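Home Notebook Methods Stores Archive

September, bench notebook
Posted by: the oils bench

We use cookies to remember your settings. Accept / Manage

Davumine oil, strength after opening: second go

Carrying on from the last entry, where I said I didn't believe the leaflet and was told to show my working. The claim is that Davumine keeps its labelled CBD strength right to the end of the bottle, opened daily, kept in a cupboard, no fridge. Skirico print this on the leaflet and clinics repeat it to patients. The study behind it was run for Skirico by Trostard, and the two pages we were sent have one graph on them with no error bars and an axis that starts suspiciously high up.

I'm not saying the oil goes off. I'm saying I can't tell from that graph whether it does.

Label strength is 20 mg per ml. Trostard's finding was a drop of 2 per cent over the life of the bottle, which they call negligible. It may well be. It's also smaller than the difference I got last month between two syringes drawn from the same bottle by the same person in the same hour, so I'd like to know how they saw it at all.

What I changed this time

Bottles now stand upright between draws. Last time half of them lay on their sides in the tray, and oil had crept up into the dropper bulbs, and whatever sits in a rubber bulb for days is not what a patient swallows.

Every bottle gets inverted slowly ten times before the draw. The leaflet says "shake gently", which could mean anything. I tried it the way I imagine a tired person does it at seven in the morning — two flicks of the wrist — and the first draw came out weaker than the last one from the same bottle. Only one bottle, so I'm making nothing of it yet, but it goes on the list.

Draws are by weight now. The oil clings to the glass and reading a meniscus through it is guesswork. I should have done this from the beginning.

Ethanol blank run at the start and end of each batch. The end blank was dirty on the first batch, so I threw that batch out and washed the needle for longer. Repeat was clean. The thrown-out numbers are in the back of the paper book, struck through but readable, and please leave them readable.
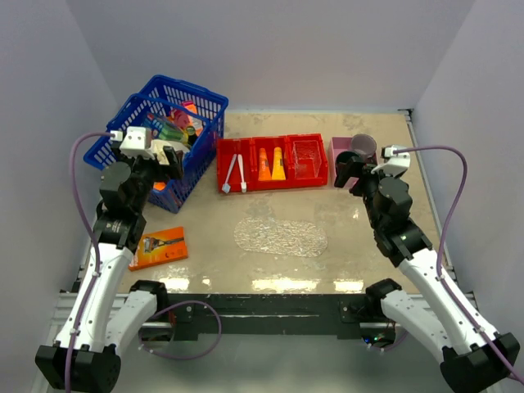
Skirico replied by email that opening a bottle every day in a laboratory "isn't representative of normal use", and asked whether we'd consider quoting their stability data in place of our own until ours is complete. The same email says the leaflet advice is based on daily use. I've asked which of those they'd like me to hold them to. No answer so far.

They also want to know which lot numbers we're using. Fair enough, and I've sent them. All one lot, bought through the ordinary wholesaler and not supplied by them. I would like a second lot before anyone treats this as being about Davumine in general.

Where it stands

Unopened controls read close to label, a touch under. Opened bottles kept in the dark read the same as the controls as far as I can make out. Opened bottles on the windowsill shelf are lower, and the oil in two of them has gone a noticeably deeper yellow. I'd have expected that from light and warm air and so would anybody, so it isn't a discovery. It does mean the leaflet ought to say "dark cupboard" and not just "cupboard". A glass-fronted one in a sunny kitchen is still a cupboard.

The bit I don't trust is my own dark set. It looks too good. Either the oil really is that steady, in which case Trostard were right and I owe them a politer entry than the last one, or the standard is drifting down alongside the samples and hiding the loss. The working standard was made up at the start and has been opened nearly as often as the bottles. Silly of me. Fresh standard from a sealed ampoule before the next batch, and I'll run the old one against it.

Peak shape is also getting worse. The column log says 964 injections, and I don't know who decided we could take it past where we normally swap. I'd like a new one fitted before the last set of draws. If the budget says no, then I want that written down here next to the results so it doesn't get forgotten when someone asks why the small peaks are mush.
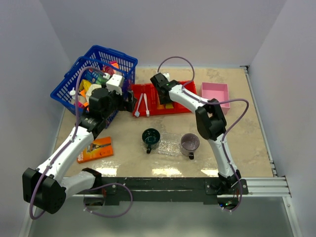
The Molefe certificate

Separate matter but it belongs in the same entry. Molefe did the release testing on our lot and the certificate gives CBD to two decimal places. No method named beyond "in-house", no date of analysis, only a date of issue. THC is given as "not detected", with no figure for what they could have detected if it had been there.

That last one matters more than the decimals. A patient who drives, or gets tested at work, reads "not detected" as none. We see a very small peak where THC ought to sit. It could be something else running in the same place, and on this column I wouldn't swear to it either way. I've asked Molefe for their limit of detection. They offered to sell me a repeat test.

To do

New standard, old standard, side by side, same run.
Order more vials, down to the last box of 300.
Ask the wholesaler for a second lot.
Spike one sample with THC and see whether the small peak grows or splits.
Two more people to do the dropper draws without being told which bottle is which. I've been doing them all and I know what answer I'm hoping for.
Move the windowsill bottles before the blinds get fixed, or at least note the time they went up.

Nobody outside the bench is to quote the dark set until the standard question is settled. That includes the people who agree with me.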